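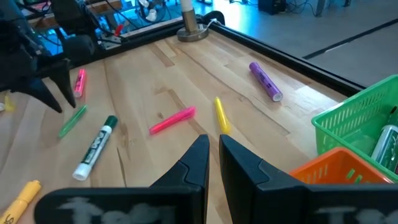
Reading dental calculus without fooling yourself

I spent most of June going through the supplementary tables of papers on ancient dental calculus, the hardened plaque that stays on teeth for thousands of years after the rest of the mouth is gone. It traps starch grains, proteins and DNA from the bacteria that lived there. It also traps dirt, and that is the subject of this post.

A typical sample is a few milligrams scraped off one tooth. You dissolve it, extract whatever DNA is left, and sequence it. The software then compares each read to a reference database and gives you a list of species. The list always looks impressive. One of my practice runs, on a published medieval sample, returned 3237 taxa before any filtering. A human mouth does not hold that many. Most of the extra names are soil bacteria, skin bacteria from whoever handled the jaw, and false matches to badly assembled genomes.

Filtering is where papers start to differ. I tried two approaches on the same data. The first drops any taxon with fewer than 200 reads. The second drops anything that also shows up in the blank extractions, then checks what remains for the damage pattern you expect in old DNA: an excess of C-to-T changes near the ends of fragments. With a cutoff of 200 reads I kept 176 taxa, including several that live in soil and nowhere else. With the blanks and damage check I kept far fewer, and nearly all of them were known mouth species.

Raising the cutoff to 800 did not help much. It removed some of the soil, but it also removed rare oral species that passed the damage test. Read count measures abundance and says very little about age.

Edith Ñahui pointed out in an email that the damage check has its own weakness. Soil bacteria that got into the tooth soon after burial are old too, and their DNA is damaged in the same way. For those you need sediment from the same grave as a control, and older excavations rarely kept any. I have no fix for this. I now note in my spreadsheet whether a study has sediment controls, and I read the diet claims more slowly when it does not.

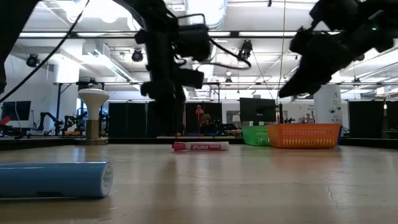 EXPO marker on the wooden table.

Starch is a separate problem. Modern starch is in lab air, on gloves and in some wipes, and a single grain of wheat on a slide proves very little. I will cover starch next, once I have finished sorting the papers by whether they report their blanks at all — so far the column is mostly empty.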